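**ville_kiiskinen:** My daughter wants every brick sorted by color before our Kirkora club build in June, and I keep saying shape is kinder on the eyes. What do you all do?

**stelavlad:** Oh, color, always! I've done it that way since my kids were small – it's half the fun, and a tub of blues is such a cheerful thing to open.

**L. Surdu:** Sorry Stela, I have to disagree. Try finding one tiny black hinge among 50 black pieces at night. I keep my two-by-twos together, any color, and pick as I go.
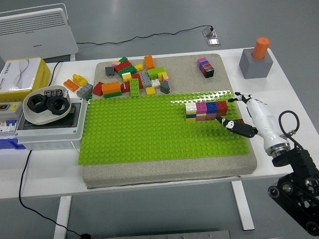
**Ecaterina Onu:** I'm with Stela for small collections, but past 3 tubs I'd go by shape, Ville.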